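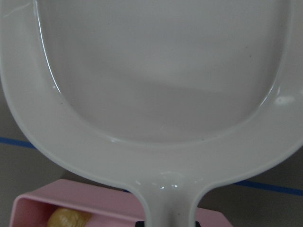

The Domestic Objects Gallery at Omasmont brings together ordinary items used in the preparation of food and in clearing up afterwards. The selection was made by Shahram Tehrani and Roya Mazandarani for the autumn display at the Darngate building, and it draws on a household collection of 596 pieces, most of them plastic, wood or metal and nearly all still in everyday use. Moulded plastic receives particular attention this year. In the light grey piece, the body and the handle meet in a smooth concave curve, and the raised rim slopes gently inward to a flat, matte floor. A soft groove runs along the centre of the handle — a small detail, but one which visitors may wish to compare with the older enamel wares in the adjoining cases.

The surface finish also merits attention. Glossy plastic shows every speck of dust, and a few can be seen on the basin and rim. Items in the collection are wiped with a soft, slightly damp cloth and left to air before they return to the shelf. Abrasive powders are not used on any plastic piece, as they dull the finish and leave fine scratches in which dirt collects.

The second part of the gallery is concerned with the worktable. Kitchen and cleaning items are usually catalogued apart, the first under Food Preparation and the second under Household Care. The Berhe bequest, received in February, was the first to arrive with both kinds packed together, and the curators have kept to that arrangement in the present selection. A cutting board, a bowl and a brush belong to the same hour of the day, and it was felt that they should be seen in one another's company.
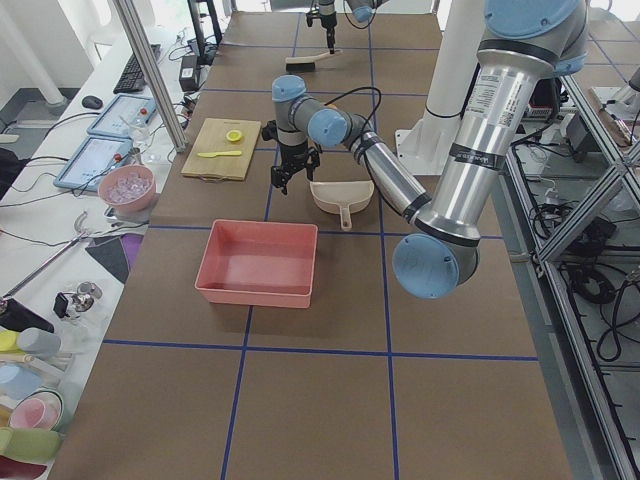

May visitors handle the objects?
Handling is permitted at the supervised table in the Nonberg Room, where a member of staff will provide the items and explain how each should be held. Objects in the cases are not available for handling.

On the light wooden board are half a lemon, cut face up, and a yellow plastic knife. The bowl beside the board is pink and holds clear cubes resembling ice. The salmon-pink tray is rectangular, with tall sides, and is empty.

The beige dustpan has a short handle, and the brush at the far end of the table has a wooden handle and dark bristles. Brushes of this kind are stored with the bristles clear of the shelf — either hung or laid on their backs — so that the bristles keep their shape.

The display occupies two rooms on the ground floor at Darngate, and there are four cases in each. Printed labels in large type are available from the desk. Schools and other groups are asked to write to the Collections Office before their visit, stating the number in the party and whether the Nonberg Room will be required. Enquiries concerning individual pieces, including requests to consult the catalogue entries, should be addressed to Roya Mazandarani at the same office.

Filed under: Collections / Home and Kitchen / Galleries
Page last updated: Sep 27, 2019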